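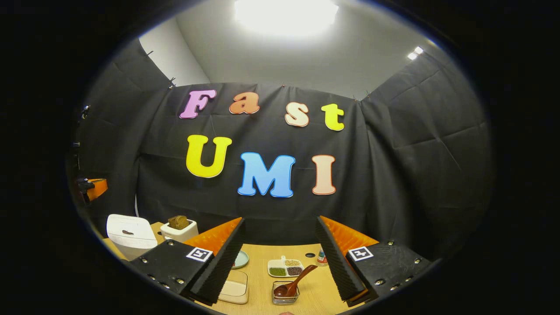 图1 干料组台面：分格盘、玻璃杯与木勺

3.2 材料与台面布置

本研究把小台面上的备餐物品分为干料组和早餐组两类。干料组以豆类、谷物和籽实为主，配一件取料用具；早餐组以面包和熟食为主，配加热用具、盛盘和调味容器。两组都在浅色木质台面上进行，参与者坐在台前操作，中途不离座。

干料组的核心容器是一只白色四格盘（图1）。前排左格为绿豆，右格为深红色豆子；后排左格为浅色谷粒，右格为浅色籽粒。这样放置的依据来自预试：颜色深、颗粒大的两种料放在近侧，参与者低头即可分辨；后排两种料颜色接近，颗粒也小，需要稍微前倾才看得清。我们保留了这一难度差异，没有给后排加标签，也没有更换成颜色反差更大的材料。若四格全部一目了然，取料错误几乎不会出现，分格位置的影响便无从比较。

分格盘前方放一只玻璃杯，杯中斜插一把棕色木勺，勺柄朝右上方伸出，勺头里有深褐色的料。勺柄的朝向在编码时单独记录。预试中，惯用右手的参与者面对朝右的勺柄，多数直接握取；勺柄朝左时，不少人会先用左手转一下杯子，再换右手取勺。这一多余动作很短，但在同一轮里反复出现，对总时长的影响不可忽略。盘子左侧另有一只浅绿色圆碟和一只底部呈米白色的透明塑料容器，编码时一并归入“左侧容器”，不再细分。

容器之间的距离按边缘到边缘计算。基准布置中，取料容器与盛放容器的间距为125毫米。间距再小，手背容易碰到相邻的杯口；间距再大，豆粒在移动途中掉落的次数增加，参与者也更常用另一只手在下方托着。Matora收纳手册建议干料容器“靠拢摆放”，但没有给出数值，我们在预试中分别尝试了几种间距后才定下上述基准。

台面后方用黑色织物作背景，织物上沿以小夹固定，上面有“Fast”和“UMI”两行彩色字母。两侧同样有深色织物遮挡，室内由顶灯照明。深色背景使浅色容器的轮廓比较清楚，对后期判读有帮助；不足之处在于，深红色豆子与深褐色料在较暗处不易分开，编码员遇到这种情况时须对照前后片段判断，不得凭单一时刻下结论。

3.3 参与者与程序

共有45名成年人参加，均自述每周至少在家备餐数次。招募时未限定烹饪水平。参与者在开始前阅读一页说明，说明只列出任务目标，例如“从分格盘中取两种料放入圆碟”，不规定先后次序，也不规定用哪只手。每人先做一轮练习，再进入正式任务。练习轮的数据不计入分析，但练习中形成的习惯显然会带入正式轮，这一点在第五节再作讨论。

每轮任务限时10分钟。时限较宽，绝大多数人用不满，设置时限主要是为了让动作较慢的参与者心里有数。若参与者在时限内自行宣布完成，该轮即告结束；若有物品掉落，由参与者自己决定是否拾起，研究人员不作提示。少数人会把散落的豆粒逐颗拣回原格，另一些人则把它们拨到台边，等任务结束后再处理。两种做法都被视为完成，只在编码中作区分。

全部正式任务共得到142份有效布置记录。无效记录主要有两种情形：一是容器在任务开始前被移动过，二是参与者误读说明，把四格中的料合并到了一起。后一种情形本身颇有意思，说明“分格”对一部分人而言只是包装方式，与用途无关，但由于其后的动作无法与其他记录对齐，只能剔除。

编码由两名编码员独立完成，项目包括物品位置、首次接触顺序、换手次数、放回位置以及有无空手等待。对“放回位置”的判定采用宽松标准：物品回到原先所在的半侧台面，即算放回。采用更严的标准时，两名编码员的分歧明显增多，尤其是木勺一项，因为勺柄的角度在每次放回后都会改变，很难说它究竟“回到了原处”。分歧条目由第三人复核，复核后的结果用于分析。

3.4 早餐组的物品关系

与干料组相比，早餐组的物品种类更杂，功能上的主次也更分明。台面上体积最大的是一台白色方形烤面包机，它的位置一旦确定，其余物品大都围着它展开。参与者很少移动面包机，即便它挡住了后面的东西，多数人也宁可伸手绕过去。访谈中，有人说面包机“像家具一样”，摆好之后就不想再动；也有人提到家中插座位置固定，平时已经习惯让别的东西迁就它。

就图2所示的布置而言，两片面包竖在面包机的槽口里，上缘露出；右侧是一只浅蓝色圆盘，盘中两片深红褐色熟肉并排放着，略有重叠。再往右为一只白色分格小碟，格内有少量调味料，可见绿色和棕色各一格。小碟后方靠近台角处有一只带红色系盖子的透明小瓶，台面右缘另有一件木柄用具和一只小的金属烤架。面包机左侧平放着一大片白色的薄物，形似塑料砧板或纸张。整体来看，食物与调味都集中在面包机右边，左边则较为平整。

我们把这种形式称为“单侧聚集”。它的好处是取用路线短，从面包机到圆盘，再到调味小碟，手基本沿一个方向移动；代价是右侧较为拥挤，木柄用具和烤架都被推到台边。Finbarr Mulligan在讨论小型厨房时曾提出“边缘用具”的说法，指那些每餐都会用到、却总被放在台面最外侧的长柄器具。本研究的早餐组中，这类用具的首次接触时间普遍较晚，放回时也更容易偏离原位。

左侧的平整区域如何使用，参与者之间差别较大。一部分人把它当作操作区，先将面包移过去，再夹肉、加调味；另一部分人始终在圆盘上完成，让左侧一直闲着。后一种做法动作较少，但圆盘容积有限，面包放上去以后，肉片往往要先挪到盘边。按Quinlan分区法，左侧应视为“作业区”，右侧应视为“存放区”，然而从记录看，许多人的作业就发生在存放区内。用物品类别去推断台面分区，在这么小的台面上未必可靠。

调味料的摆放也值得单独说明。分格小碟把两三种调味放在一起，占地小，取用时却需要辨认。多数参与者先看颜色再下手，少数人会凑近闻一下。小瓶因为在后排，被遗漏的情况比小碟多。有参与者做完后才注意到它，表示如果它和小碟并排，自己多半会用。把小瓶前移的几份记录里，遗漏的情况确有减少，但样本过小，这里只作描述，不作检验。 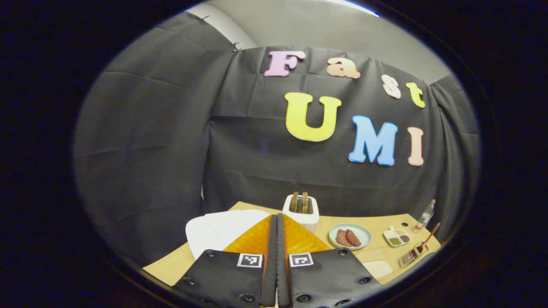 3.5 两组布置的比较

将两组记录放在一起，最明显的差别在于视线与手的先后。干料组中，参与者通常先看清四格，再伸手取勺；取第二种料时，眼睛仍会回到盘面上确认。早餐组中，手往往先动，面包和肉片的外形差别大，不需要反复辨认，视线更多停留在放置的目标位置。由此带来的结果是，干料组的停顿集中在取料之前，早餐组的停顿集中在放置之前。

第二个差别与容器的分格有关。两组都使用了白色分格容器，但大小和用途不同。干料组的四格盘是任务的中心，格子的前后左右直接决定动作路线；早餐组的小碟处于从属位置，格子的排列对路线几乎没有影响，只在加调味的一步里起作用。早期设计曾打算用同一套分格评分表处理两组数据，试用后放弃，改为分别编码。Skukum餐具目录将两者同列为“分格盘”，在产品分类上没有问题，用于动作分析则显得过粗。

第三个差别在于长柄用具的初始状态。干料组的木勺插在杯中，柄端高于杯口，取用时可以从上方握住；早餐组的木柄用具位于台边，取用时手要先越过圆盘和小碟，袖口偶尔会擦到盘沿。几名参与者在开始后不久便把它挪近了些，此后的换手次数随之下降。也有人全程没有碰它，直接用手拿取面包。说明中没有禁止这一做法，因此记录有效，但在比较用具接触时间时将其排除。

颜色相近的料仍是干料组的主要错误来源。后排的浅色谷粒与浅色籽粒最常混淆，绿豆和深红色豆子之间则很少出错。有些参与者采用了简单的应对办法：先取后排，趁勺中干净时看清颗粒，再取前排。按这种次序操作的人总时长略长，返工较少。是否推荐这一次序，取决于备餐者更在意时间还是更在意混料。给幼儿或有忌口的家人备餐时，后者显然更要紧。

此外，收尾阶段的动作在两组中都被低估了。我们最初把任务终点定在最后一份料或最后一片食物放好之时，后来发现许多参与者会继续整理，把勺子插回杯中，将圆盘转正，或者把散在外面的小物件推到一处。这些动作没有写进说明，却相当稳定。Omano家庭备餐记录表中有“收拾”一栏，填写的多为清洗和擦拭，不含这类细小的归位。本文将其单列为“归位动作”，起点为任务目标达成之后的第一次接触，终点为双手离开台面。

归位动作的多少与台面的拥挤程度有关，与任务难度的关系较弱。早餐组右侧物品密集，参与者在结束后更倾向于把盘和碟拉开一点；干料组物品较少，归位多半只涉及木勺和左侧容器。编码时，如果同一件物品被连续调整数次，只记作一次归位，调整间有明显停顿的另计。对停顿的判断仍依赖编码员，个别记录的起止点经复核后作了修改，修改前后的数值均保留在原始表中。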